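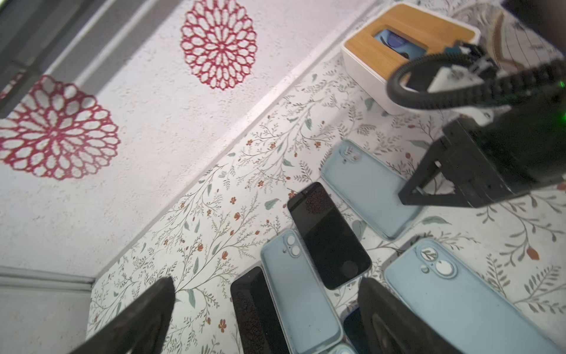

Does the hide glue need to soak overnight before heating?
Two hours is enough for the fine pearls. The coarse granules from Gradik still want the whole night.

9 May 2019

Chair for Oda Wallin, continued. Beech frame, four legs, both back joints loose. An earlier repair on the left side was done with white glue, and that side took most of the morning. Hot water did very little to it. Warm vinegar on a rag, left under plastic wrap, softened it enough to scrape. The right side still had the original glue and let go after a few minutes with the syringe.

Tenons measured after cleaning. Left one is undersized from somebody's sanding and rocks in the mortise. Glued a shaving of beech to one cheek, grain running the same way as the tenon, and will pare it back tomorrow. Right one fits by hand pressure and needs nothing.

Glue batch: fine pearls, one part by weight to two parts cold water. The pot ran hot again. Set at 60 C it was holding 67 on the probe, so the dial is reading 7 degrees low. I have written this on tape on the lid. Please set it to 53 until Dušan Vidmar has looked at the thermostat. If the glue smells strong or goes thin and stringless, throw it out and mix fresh.

Test strips, beech to beech, clamped and left at room temperature:
Batch A, fresh, held at 60: broke in the wood on both strips.
Batch B, from the pot at 67, kept there all afternoon: one broke in the wood, one peeled along the line.
Batch C, the leftover jar from the fridge, reheated for the second time: both peeled.

Only two strips per batch, which is thin evidence. Still, C is no good and I have emptied the jar. I would like to repeat B with more strips before saying anything about how long the pot can sit.

Open time was short. The room was at 14 C when I started and the glue had skinned over before I got the second clamp on. Warmed the parts with the hair dryer for the next lot and that gave me enough time to seat the joint and wipe it. Shamim adds a little urea to slow the gel. I have not tried it on anything that goes back to an owner.

Clamping notes for whoever does the other back joint: the strap clamp pulls the top rail out of square if the ratchet sits on the corner. Put the ratchet in the middle of the back and use the cork pads. Check the diagonals before walking away – mine were off the first time and I had to knock it apart and warm it again.

Finish is shellac, going by the alcohol swab under the seat rail. There is a white bloom on the left arm from the vinegar, my fault for letting the rag touch it. Hrvoje Radonjić says to leave it until it is fully dry and then go over it with a nearly dry pad. Will do that last.

Seat webbing is on order from Bredbridge. The roll we have is the narrow one and leaves gaps.

To do:
pare the left tenon, dry fit, check for rock
glue the left back joint, warm parts first
repeat batch B
ask Oda whether she wants the old tacks back
more fine pearls, there is one small bag left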